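Tips for collecting practice examples with food on the table

These are notes from our work table at Plasholm. We teach a two-arm robot to move bakery goods by guiding it by hand many times, and each run is saved as one example. Most of our trouble came from small household things, so I write them like kitchen tips.

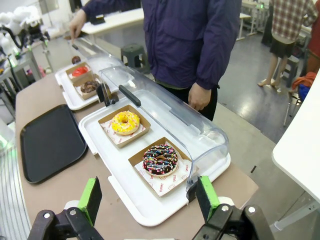
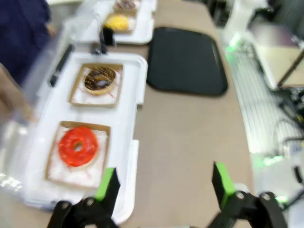

Food with glaze is a difficult teacher for the robot, and it asks for more housekeeping than blocks or cups. Before the first run of the day, decide which donut is the target and say it aloud to the person at the table. We mix the colors on purpose: with a red glaze next to a dark chocolate one in the same tray, the system must learn to choose and cannot simply go to the nearest round thing. Change the places of the colors after every 37 runs and write the change in the notebook. If you forget to write it, you will be sorry in November when you try to sort the files.

Put a paper liner in each box. Glaze sticks to bare cardboard, and then the whole box is lifted with the donut. Keep one liner pattern for a full session.

Leave an empty serving tray on the table from the start, also in the runs when it is not needed. A dark tray is easy to find against a light table. Put two small pieces of tape under its corners, so it does not slide when the gripper touches it.

Clear covers are the worst part. They show reflections and fingerprints. Wipe them with a dry cotton cloth, never with a spray near food. Look also at the hinge before you begin. A cover which falls down in the middle of a run spoils that run.

Clean the gripper pads every four runs with a little warm water and dish soap on a cloth. Dry them well. Sugar makes them slippery first and sticky later.

Do not throw away a bad run immediately. Mark it "failed" and keep it in a separate folder. From our first 829 runs at the Gretow table we deleted all the failed ones, and afterwards we needed them to teach recovery.

When the icing begins to crack, take a new donut. The old ones are not for eating, please.

Contact: Plasholm workshop desk | Copyright Plasholm 2022 | Back to top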